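December, late start – hard water soap trials, Kurkar bar base

Stock at 200 g per batch, lye from the Tipoki drum. Batch 2 traced too quick again, had to slap it in the mold. Embla thinks the oils went in too warm. Probably right. Thermometer still missing from the hook.

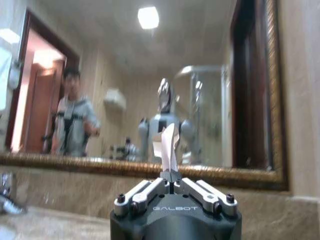 Scum test next. Tap sample from the Clelon house, 500 ml, shaken with shavings for 60 seconds and left to stand. Gray curds at the top, ugly. Filtered it and the curds stayed put, but the filters wrinkle as soon as I fold them. Want a stiff white sheet that holds a crease and stands upright, like the folded one there. Ask Sølve Grønli what grade he orders.

Batch 3 with citrate: much less curd, lather a bit thin. Cure rack at 32 days for the first bars, dont touch them before that.

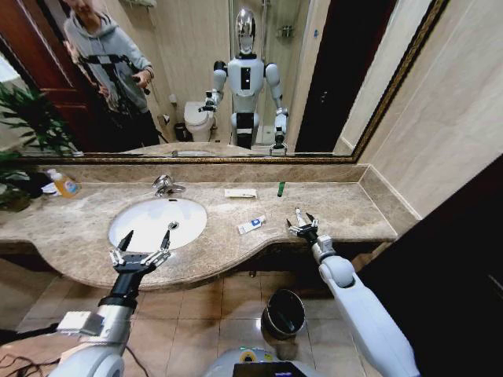

Film test is the one that matters. Glass plates are too kind, everthing rinses off. Embla Engebretsen wants real surfaces: glazed porcelain, chrome, polished stone. An oval white sink set in beige-brown marble, chrome faucet behind, would cover all three in one go. Liquid soap as control, the amber-yellow kind in a plastic bottle.

Nosedier fragrance still smells of pencils. Halve it next time.
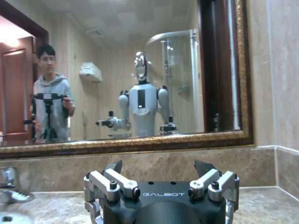 GALBOT gripper, fingertips apart.

To do: relabel lye drum, order citrate, find thermometer. Batch 4 after lunch if the molds are dry.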